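Brake Pad Inspection and Tray Packing: Frequently Asked Questions

Last updated: 12 Sep 2020

What does this page cover?
Sorting and packing loose brake pads at the Ruddock bench, from the moment a carton is opened until a filled tray is passed to labeling. Machining and bonding are covered in the Kevwood supplier notes.

Why is the bench covered with brown paper?
Friction material sheds dark dust, and backing plates can scratch a white top. A single large sheet also gives a matte background, so a chipped edge is easier to spot. Replace the sheet at the start of each shift and whenever it tears. Leave a strip of tabletop exposed at the edges so the sheet can be lifted without spilling dust. 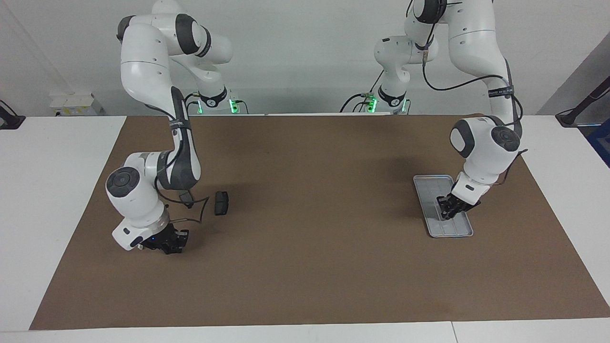 Can the sheet be taped down?
Yes, at the corners only. Tape in the working area leaves adhesive on the pads, and adhesive on a friction face is a reject.

Where should the tray be placed?
Flat on the paper, fully clear of the edges, with free space on all sides. Either orientation is acceptable. Do not rest a tray on top of loose pads.

Which tray is used?
The three-compartment tray with a raised rim, stock code 58. The compartments run parallel to the long side and are separated by low ridges. Trays with a bent rim do not stack and should go to Ifigeneia Makris for replacement.

How should loose pads be laid out before packing?
Singly, flat, and not touching. The angle does not matter. Pads that overlap rub against each other, and the mark left behind cannot be told apart from a handling defect received from the supplier.

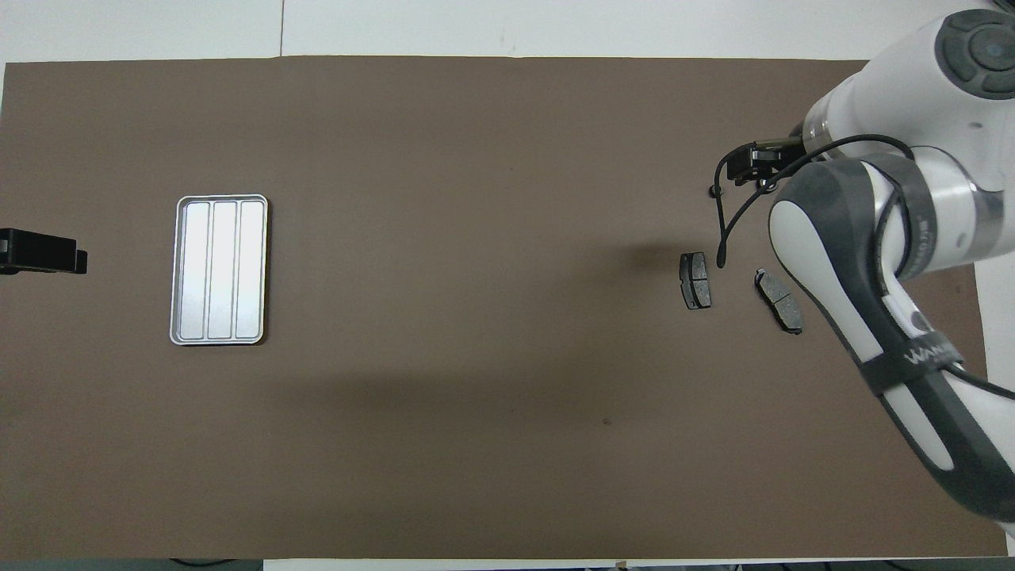 Divided tray with empty compartments; two brake pads laid out on the paper.

What is checked on each pad?
Check the friction face for cracks and chips, the center slot for debris, and the backing plate for rust or burrs. Where clips are fitted, confirm that they are seated and not bent. A chip longer than 2 mm is a reject.

May pads be wiped?
Use a dry lint-free cloth. Solvents, including Stundine, are for tools and empty trays only. Let a cleaned tray dry completely before loading it.

Can different part numbers share a tray?
No. Finish or set aside one part number before opening the next carton. Left and right pads of the same set may share a tray if they are in separate compartments.

How many pads are sampled from a carton?
For cartons of 100, pull 11 for the full gauge check. The remainder get the visual check only. If any sampled pad fails, gauge the whole carton.

Where are rejects recorded?
In the Akusari log, under the carton number. Enter the defect code first, then the quantity. Codes were revised in June and the old sheet is no longer valid.

Who approves a change to the tray or paper?
Declan Rutherford. Send the request in writing with the part numbers affected.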